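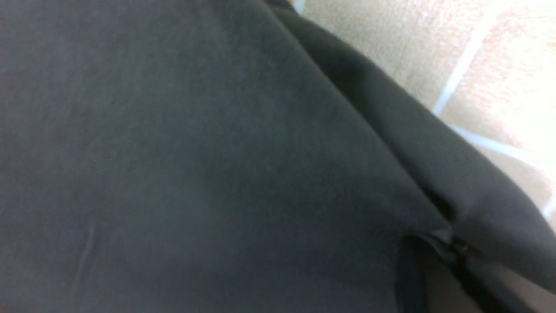 Begoñe Peñalver

Search the notebook Search
Workshop > Cells > Folding cell > Daily entries

2023-11-15

Long one today, sorry in advance to whoever is on the cell next. I had the Drimadham arms from first thing and I wanted to get through the whole dark-clothes setup before anyone needed the bench back (Ramiro had his eye on it, I could tell).

Left wrist camera first. I'd put the mount back on last week after the cable swap and I never rechecked the exposure, shame on me. On black cotton the auto setting hunts like crazy when there's bright floor in one corner of the view: it brightens for the cloth, then the floor blows out, then it backs off and all the folds go to mush. So I locked it. Exposure is now at 70 on the left and the same on the right, gain off auto on both. The near-black folds still have an edge you can pick out by eye, and that's all I was after. If you go back to the light shirts, load the other profile! Don't just drag the slider, it doesn't save.

Then cables. I am so tired of cables. The left wrist lead had way too much slack after I redid it, and when the arm came down low the loop dropped onto the cloth and dragged a crease through it. I took up a bit at the second clip and left the rest as a loop going up and over the gripper. It still touches down near the fingers on a low pick. Ramiro says sleeve it, I say move the clip up one segment and see. We'll do mine first, ha.

Grip force next. I ran the two-hand hold over and over, left gripper on one end of the rolled shirt and right gripper on the bunched end, stepping the left one up a little each time. At 200 it slipped when the right side pulled. At 379 it held every time I tried it, so that's what's in the config (yes, it's an ugly number, it's just where I stopped stepping). The right gripper was fine where it was and I left it alone. Please don't "match them up" for tidiness, the pads on the left are newer.
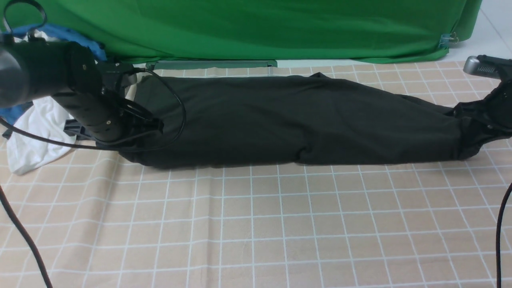 Black shirt rolled lengthwise, both grippers down, left force at the new setting.

The mat is still wavy. I smoothed it from the back toward the front, twice, and the grid lines wander again as soon as an arm leans on it. For teaching by hand it doesn't matter much, but the Staston calibration script takes the grid as gospel, so I'm not running it until the mat is flat. We need the double-sided tape, the wide kind, and I'd like to stick the back edge down first along the gray-green strip. Ortuño had a roll on the shelf by the door and now there's no roll. Whoever has it, I'm not mad, just bring it back.

I also moved the pick point for the lift. The old one was too close to the hem and only caught a single layer. The new one sits further into the body of the shirt, so the fingers get a proper bunch, and I dropped the approach speed for the last bit of the descent. I like how it looks. I haven't tried it on the thin shirts and I wouldn't trust it there yet. 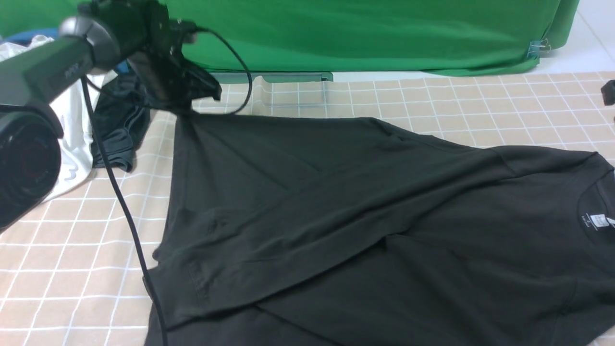
Still to do

- Move the left cable clip up one segment, then run the low pick again and watch the loop.
- Tape the mat, then the Staston calibration. In that order, Ramiro.
- Check the bolts on the left arm. I did the wrist ones with the torque driver and ran out of time for the upper joint.
- Wipe the gripper pads. Black lint gets everywhere and then it's all over the white clothes.
- Order up to 2 spare pad sets from Zomus, left side only. The last ones I put on in March and they've done well.
- Copy the locked camera profile to the backup drive. I saved it as "dark-cotton" on the cell machine and nowhere else.

Power to both arms is off at the switch, config is saved, and the keys for the cabinet are in the usual drawer. If the left gripper complains about homing when you start it up, open it by hand, close it, and start again. It did that to me once this morning and I haven't chased it.

B.

Recent entries
Left wrist cable swap
Gripper pads, left side: old vs. new
Camera profiles and where they get saved
Homing fault, right arm
Mat and grid: what we've tried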